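The Case for the Wooden Bead

Skakerham, Friday, December 13, 2019

Wooden jewelry has returned to the dresser tops of many American homes this season, and with it has come a practical question that retailers are hearing more often. A long strand of beads is easy to wear and difficult to store. It tangles with its neighbors, collects dust between the beads, and wears out its own cord when it hangs for years from the same nail.

The Skakerham showroom of Grodetti, which has sold beads and findings to home crafters for many years, devoted its October open house to the subject. Visitors were invited to bring strands from home for sorting, cleaning and restringing, and 790 pieces passed across the tables during the two days of the event. Glass and metal were well represented, but the largest share by far was wood.

Much of the appeal lies in the grain. Two beads turned from the same length of wood may look quite different once they are polished, one nearly plain and the other crossed by dark, curving lines. Makers who work with mixed woods use this to advantage, placing pale beads beside deep brown ones and allowing a single painted or patterned bead to mark the end of the strand.

Wood asks for modest care. It should be wiped with a soft, dry cloth after wearing and kept away from perfume and hand lotion. Soaking is never advised. A very small amount of mineral oil, rubbed in and then wiped off completely, will restore a dull surface, although painted beads should be left alone.

The cord deserves equal attention. The showroom's staff recommend restringing any piece worn weekly after 3 years, or sooner if gaps have opened between the beads. Waxed cotton remains the usual choice. The Troler catalog, a standard reference among local crafters, lists about 600 cords and threads, and beginners are encouraged to ask for help before ordering.

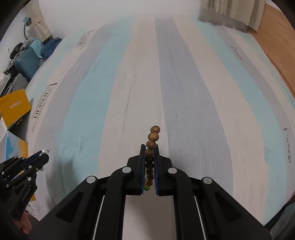

Wooden beads in shades of brown, with one green patterned bead at the lowest end.

For sorting at home, a bed makes a better work surface than a table. Beads that slip from an open cord stay where they fall, and a sheet can be gathered at the corners if a strand should break. Each piece may be lifted, checked along its full length and laid straight before the next is taken up.

Storage follows the same principle. Long strands do best lying flat in a shallow drawer, one to a compartment. The Xu drawer insert, sold at the showroom in two depths, will hold most necklaces without folding. Restringing orders are accepted at the front counter during regular store hours.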